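How I Oil a Wooden Tabletop (and Keep It Looking Nice)

By Oksanen
July

I put off oiling our table for far too long, mostly because I thought it was a big messy job that would eat a whole weekend. It's really an evening of rubbing stuff on and an evening of rubbing it off again! If your table has a raw or oiled finish and it's gone dull and thirsty, you can do this. (If it's varnished, oil will just sit on top and stay sticky, so try a drop in a corner first. If it beads up and won't soak in, stop there.)

What I use

A tin of hard wax oil – mine is Rostance in the clear, but any decent one is fine – plus sandpaper, a pile of lint-free cotton rags, and something shallow to pour the oil into. I also like a soft pad for buffing, and the Terkska ones have held up well for me. Old T-shirts work too, once you've cut the seams off. 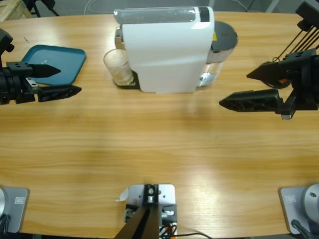 Step 1: Clean it properly

Wipe the whole top with warm water and a tiny squirt of dish soap, then again with plain water. Go with the grain and don't soak it. Then leave it alone overnight. I once got impatient and oiled over a damp patch, and I had a cloudy spot right where I eat breakfast until I sanded it out the next summer.

Step 2: Sand lightly

I start at 120 grit if there are rings or scratches, and finish at 180. Always with the grain, long even strokes, and don't lean hard on one bad spot or you'll make a dip that catches the light forever. Vacuum, then wipe with a barely damp rag, and give it an hour.

Step 3: First coat

Stir the tin (don't shake it, you'll get bubbles) and put on way less than you think you need. I use up to 50 ml for a coat on our four-seater. Work it in with small circles, then pull it out along the grain. Wait 15 minutes and wipe off everything that's still sitting on the surface. Everything! A table that stays tacky for days has nearly always been left with too much oil on it.
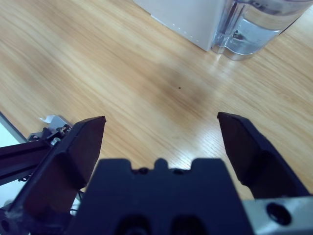 The second coat goes on the next evening and it's a lot quicker, as the wood drinks up less. Same routine, thin layer, wait, wipe, and then I buff it until my arm gets tired. After that I keep hot mugs off it for a week and use coasters for another week, which my family finds very trying.

One serious thing: oily rags can heat up and catch fire on their own if you ball them up in the trash. Lay them out flat outdoors to dry, or drop them in a bucket of water straight away.

For upkeep I do one thin coat a year, plus a dab on any dry-looking patch when I notice it. Day to day it's only a damp cloth, no spray cleaners.

Related
4 Ways to Lift a Water Ring
Stesumine Wood Soap: Is It Worth It?
Fixing a Wobbly Chair Leg
Which Sandpaper Grit Do I Need?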